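Lab visit: the two-arm manipulation project at Arnon
By Olesia Derkach
May 21, 2025

The Arnon student robotics course opens its lab to outside visitors once each May, for an afternoon session and a review of the term project. I went to see the project work. The open part of the program (posters, a talk on motor drivers) is left out of these notes.

The course runs 14 weeks. Students work in teams, and every team gets the same assignment: use two arms with parallel grippers to sort a short list of household and workshop objects into containers on a tabletop. There are 9 teams this term. Three of them had reached the data review stage when I visited, and I spent most of my time with the one called Bilyk.

Control runs through Jisitbridge, a message layer written by last year's class. It takes operator commands on one side and arm controller commands on the other and puts a common timestamp on everything that passes through. The students described it as adequate. The main complaint was startup order: if the left arm registers after the right, the two arms swap names in the log, and the error stays hidden until playback. A check for this was added in week five. Logs are stored in a format named Lolow, one directory per episode, with joint positions, gripper width and the camera streams kept in separate files.

Bilyk's target is 500 recorded episodes of the tape task. The count on the team's sheet was 692, and the difference is made up of episodes rejected for one of these causes:

— dropped frames in a wrist stream
— gripper width saturated at the start of the episode
— object outside the reach of both arms
— operator abort

The team would not give me a split by cause, as the last two categories had been merged for part of the term and were being relabeled by hand.

Playback is done by episode number, with the overhead and wrist views opened in separate windows. The instructor asks each team to go through its own material this way before the review, and to write one page on what the views do and do not resolve.
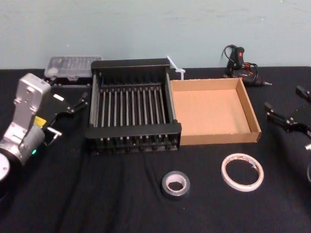
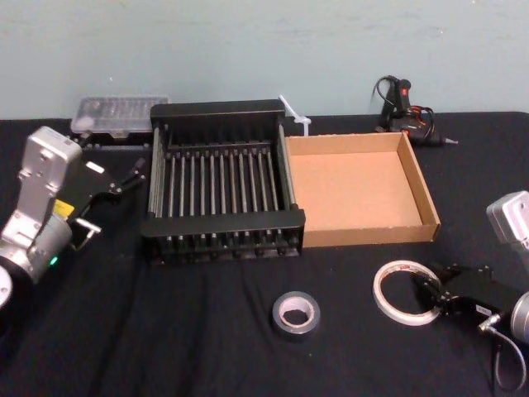
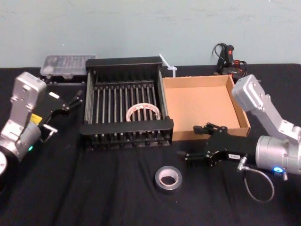
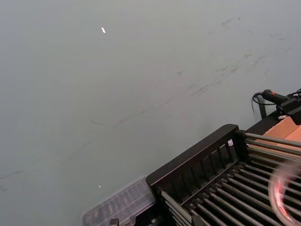
Bilyk's one page dealt mostly with grasp planning for rolls. A roll of tape can be taken across the outside diameter or by the wall, with one finger through the core, and the two grasps fail in different ways. The outside grasp needs a wide opening and tolerates error in height. The wall grasp needs little opening but puts one finger close to the table. The thin pale roll leaning on the rods of the rack, inside the front panel, is the case the team spent the most time on, as its pose there is very different from a roll lying flat on the cloth and a detector tuned on flat rolls returns a poor center estimate. Their present fix is to fit an ellipse to the inner edge and take the tilt from the axis ratio. It works offline. It had not been run on the arms.

The second topic was the rack itself. Thin parallel metal rods give highlights that move with the wrist camera, and the depth estimate between rods is unreliable. The team masks the rack interior and uses a fixed plane instead. I asked how the plane is set after the rack is moved. It is set manually, with four clicks in the overhead view.

Questions from visitors were mostly on cost and safety. Speed limits are set in the arm controllers and students cannot change them. An operator stays within reach of the stop button during any powered motion.

Two items I was asked to pass on to other schools considering the same course. The Jisitbridge source can be requested from the lab, without support. The Lolow converter handles single-arm logs only at present; the two-arm version is planned for after the term review.

Contact: Olesia Derkach, visit reports | © 2025 | Back to top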